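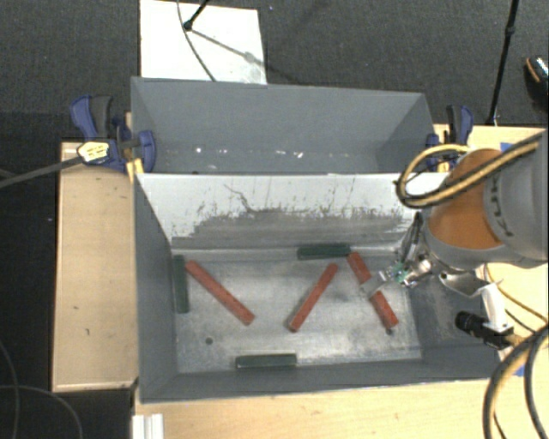
Gallum Divided Sorting Bin, gray

Item 954 | In stock | Ships from our Fodach warehouse

I love this bin, and I'm saying that as someone who has gone through a lot of bins! It's a big gray rectangle with a divider running the long way, so you get a wider compartment up front and a second one behind it. I keep my red and green bar blocks in the front and leave the back free for whatever I'm sorting out (the long reds always end up crossways, and I've quit fighting it).

Now, the wear. The one in the photo is our shop bin, so you're seeing a scuffed floor and a worn gray band along the lower part of the divider. New ones come clean, but if you toss hard blocks in all day like I do, expect yours to pick up scratches too. Mine still works fine and I'm not trading it in.

The walls slope on the inside, so short pieces slide down where you can reach them – so handy! There are small round holes in the floor, so please don't use it for beads or sand.

Good to know
Fits the Rana and Vevonov tables
Blocks sold separately (Rana bar set, red and green, item 117)
Orders of 13 or more: write to Geeta Vashisht for a quote

From a customer
"Bought two for our block room. Heavier than I expected, but it stays put on the table." İlker Dursun, 2020-11-11

Returns accepted on unused bins in the original carton.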